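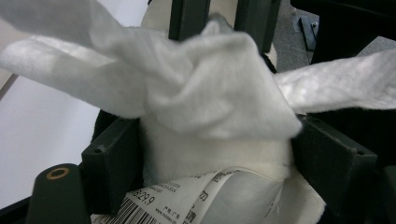
White plush, long pale pile, paper tag still on.

Mon 12 October

Dye bench, second round of the walnut hull tests. Bülent Coşkun dropped off another bag of hulls from Nestville on Friday and they'd gone nicely black and disgusting, so I got them soaking before the weekend and the whole back room smells like a wet barn (sorry, everybody).

Ran 11 skeins today, all the Mridha two-ply, scoured last week. Half got alum at the usual strength, the rest went in with nothing. Walnut doesn't need a mordant, I know, I know, but I wanted them side by side on the rack. The plain ones are coming out a warm toast color. The alum ones lean a little yellow, and I like them less than I thought I would! Dinesh Dewan came by at lunch and picked the yellow ones as his favorites, so there you go.

Bath one was the old enamel pot, bath two the big steel one. I had the steel one on too high for a while, because the left burner still only does off and furious. Brought it down to a bare simmer and held it there for nearly 34 minutes, then killed the heat and let the skeins sit. Two of them floated. Weighted them with a saucer, which left a pale ring on the top skein – my own fault, I've done that before and wrote myself a note about it in March.

The Flundus sock yarn is a different story. It has nylon in it and came up patchy, brown on the wool and a sort of weak tea everywhere else. Might look good knitted up? Wound off a small ball for Dinesh to swatch. If it's ugly, we overdye with iron and call it charcoal.

Stock: the meter on the yardage counter reads 3,279 and I forgot to zero it again, so ignore the last line on the clipboard. Somebody also needs to order alum from Derkberg. We're down to the bottom of the tub and the minimum order is 18 bags, so ask Bülent if he wants to split it.

Tomorrow: rinse everything until it runs clear, hang the alum skeins away from the window, strain bath one and save it for the exhaust test. Gloves! My fingernails look terrible.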